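About Livevance Books

Livevance is a small press that makes picture books about the people behind the music. We started out with 3 titles and a borrowed desk, and we now have 50 in print – blues singers, drummers, church organists, a woman who tuned pianos for a living and wrote songs at night. We love every one of them!

Our books are made for readers from about second grade up, and each comes in English and Spanish. The Spanish editions are written fresh by our own translators, who get to play with the rhythm of a line until it sings (this can take weeks, and the arguments are wonderful). Our longest book, Caruso Street, ran through 11 drafts before the last page felt right.

We also run the Vilent Shelf, our school program. It sends sets of biographies to classrooms along with a listening list, so kids can hear a song while they turn the pages. Last year 278 classrooms signed up, and new ones can join every July.
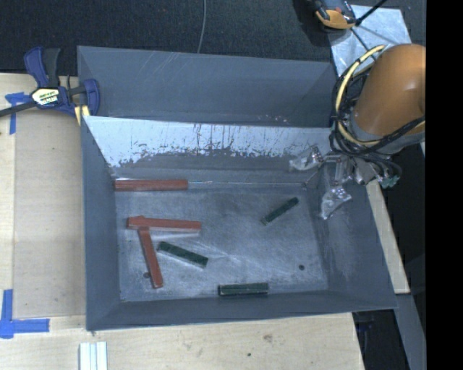
Gevo Elementary wrote to tell us that their third graders now ask for the trumpet book by name, and that two of them read it aloud to the whole school, one page in English and the next in Spanish.

Letters like that get pinned up over the coffee machine. If you have a musician you think we should write about, send us a note – we read all of them, usually out loud.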